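March, bench 2, morning

Brick sorting and stacking, second layout. Carrying on from the page Godelieve started – her notes on the first layout are two pages back and still hold for everything except bin positions.

Changes from layout one:

- Gray bin moved to the right side of the table, orange bin to the left. Handle slots kept clear.
- Bricks start loose on the tabletop in mixed colors. No pre-sorting.
- Stack is built in the center, between the bins. Loose bricks stay outside the stacking area until wanted.
- The table mat is gone. It curled at one corner and small bricks walked on it.

Stock: one carton of 300 from Segers, mixed sizes. I pulled 24 for the working set and put the rest back on the shelf under the window. The small ones are the useful ones. The large ones go into the set only as distractors and should not end up in a stack unless the sheet says so.

Fit check before starting. Pressed pairs by hand and sorted by how they come apart. Most separate with a light twist. A few of the yellow ones grip too hard and lift the brick below with them, so those went into the reject tub. Marked the tub lid with tape. Please don't empty it back into the carton (this has happened once already).

Washed the set in warm water with dish soap, 6 minutes, rinsed, dried on a towel overnight. Studs were tacky from the old label glue. Ternwood cleaner takes the glue off but leaves the plastic slick, and I would not use it again on anything that has to stack.

Tabletop: wiped down, no oil. The pale wood shows crumbs and dust less than I expected, so check by hand. A grain of grit under the bottom brick is enough to make a two-high stack rock.

Lighting at 85 percent on the Hekau panel. At full, the red and orange bricks get hard to tell apart on the monitor. Bram would prefer we drop orange from the set altogether. I want to keep it for this layout and decide once the Purnitow sheets are filled in.

Order for the short stacks: orange at the bottom, blue on top. Lower the top brick straight down until the studs meet, then press. Coming in at a slant pushes the bottom brick away across the wood, and the whole thing has to be set up again.

Open items:

1. Second gray bin, same height as the first.
2. Thin pad for under the stack area. Cork or felt, to be tried.
3. Replacement yellow bricks. Ask Segers whether the tight ones are one batch.
4. Godelieve to check whether red goes in the gray bin in all layouts or only in this one. Her sheet and mine disagree.

Until item 4 is settled, red goes in the gray bin and the orange bin is left for last. Write the layout number at the top of each sheet – two from yesterday have none and I can't place them.

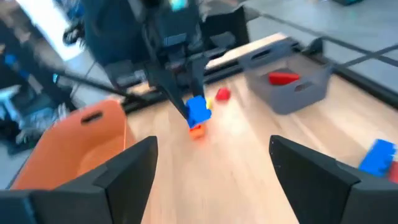
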